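4 Assembling and Caring for the Table

This section covers the Walach occasional table, including the maple-look and dark finishes. Read it through once before you open the hardware bag. Parts for the bench and the wall shelf are covered in sections 5 and 6.

4.1 Before you start

You will need a Phillips screwdriver, a soft blanket and a clear patch of floor larger than the top. The hex key is in the hardware bag. Do not use a power driver. The threaded inserts in the underside are set into timber and will strip if the bolts are driven in at speed.

Check the contents against the parts list on the inside of the carton lid. If anything is missing, do not return the table to the store. Order the part from Gromport spares, quoting part series 2679 and the batch code stamped on the underside of the top.

Leave the top flat in the room where it will be used overnight before assembly. This matters most when it has come out of a cold garage or a delivery van in winter.

4.2 Fitting the legs

1. Spread the blanket on the floor and lay the top on it, finished side down.

2. Place a leg plate over each set of inserts. The arrow on the plate points to the nearest corner.

3. Start all the bolts by hand. If a bolt binds in the first few turns, back it out and start again.

4. Tighten each bolt with the hex key until the spring washer is flat, then stop.

5. Screw the legs into the plates by hand, clockwise, until the shoulder of the leg meets the plate.

6. With a second person, lift the table and set it upright. Do not roll it over onto its legs. The side load can bend a plate.

CAUTION: Keep small children away until the hardware bag is empty and the packaging has been put out. The spring washers are a choking hazard.

4.3 Levelling

Each leg has an adjustable foot. Turn it anticlockwise to lengthen the leg and clockwise to shorten it. Adjust only the foot that is off the floor, and never extend a foot by more than 20 mm.

On carpet, set the table in position and leave it for a day before levelling. The feet will settle into the pile and the underlay, and any adjustment made straight away will have to be done again. On thick carpet, fit the wide foot caps from the hardware bag. On tile or floorboards, fit the felt pads. Do not use both together.
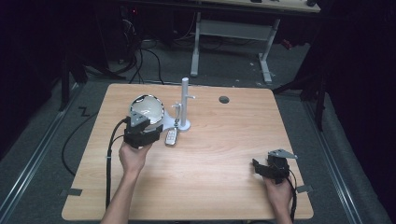
Figure 4-3. Maple-look top with rounded corners, on carpet.

Once the table is level, press down on each corner in turn. A slight give on carpet is normal. A knock or a click means a leg is not fully home in its plate. Return to step 5.

4.4 Everyday use

The finish is a hard-wax oil. It stands up to normal household use but is not proof against heat or standing water.

Put a trivet or folded tea towel under anything straight from the oven, stovetop or microwave.

Wipe up spills as they happen. Red wine, turmeric and beetroot will mark the oil if left.

Ceramic and stoneware often have an unglazed ring on the base. Lift these pieces when moving them, or stick a felt dot underneath. Dragging them leaves fine grey lines that are slow to polish out.

Do not stand or sit on the table.

NOTE: The colour of the top will deepen over the first year. If you keep a runner or placemat in one spot, move it now and then so the surface changes evenly.

4.5 Cleaning and re-oiling

For daily cleaning, use a damp cloth and dry the surface afterwards. Avoid spray polish, methylated spirits and any cleaner containing bleach.

Re-oil the top when water no longer beads on it.

1. Clean the top and let it dry fully.

2. Rub lightly along the grain with a 2000-grit pad. Wipe off the dust.

3. Apply a thin coat of Filurport clear oil with a lint-free cloth.

4. Wait 20 minutes, then wipe off all the excess. Oil left on the surface will stay tacky.

5. Keep the table clear until the following day.

CAUTION: Oily rags can catch fire by themselves. Lay them flat outdoors to dry, or soak them in water before you throw them out.

4.6 Retightening

Check the leg plates 2 weeks after assembly and again whenever the table is moved to another room. If a plate stays loose after tightening, the insert may be damaged. The Rolland repair kit contains oversize inserts and instructions for fitting them.

Section revised February by Killian Deschamps, product documentation.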